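How to run a treasure hunt at a children's party

If you've got a houseful of six-year-olds coming on Saturday and the thought of filling two whole hours makes you feel a bit faint, a treasure hunt is the thing I'd always suggest first. It costs next to nothing, it gets them out of the sitting room, and (if you plan it properly) it will see you comfortably through to the birthday tea.

Start with the treasure and work backwards. Decide where the prize is going to be hidden, then where the clue leading to it will be, and carry on like that until you reach the front door. I know it feels the wrong way round, but I once did it forwards for my nephew's party and ended up with two clues both sending everyone to the shed!

Seven clues is plenty for under-eights. Keep each one to a single line, and for children who aren't reading yet, draw the hiding place instead. A wobbly pencil bathtub will do very nicely.

Next, split the guests into teams of three or four and give each team its own colour of paper. Tell them very firmly that they may only pick up their own colour, and then tell them again. Send each team round the same spots in a different order, so you don't get a great scrum at the first one, and write the order down on a sheet you keep in your pocket.

Hide everything on the morning of the party, and keep it all at child height. Stay well away from the oven, the pond and anybody's handbag. If you're going outdoors, pop the clues in sandwich bags.

For the treasure, I like chocolate coins, and 40 of them will do for ten children with four each. Count them into little bags beforehand, one per child, with names on. Check with parents about allergies when they reply to the invitation, and have stickers or bouncy balls ready for anyone who can't have chocolate.

Set them off about half an hour before tea, and have a grown-up walking with each team.
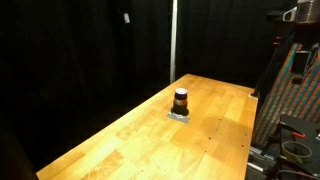

Kurniawati Ngui: We did this with nine-year-olds and they raced through seven clues in no time, so I'd go up to twelve for that age and make a few of them riddles. The colours worked a treat though, thank you!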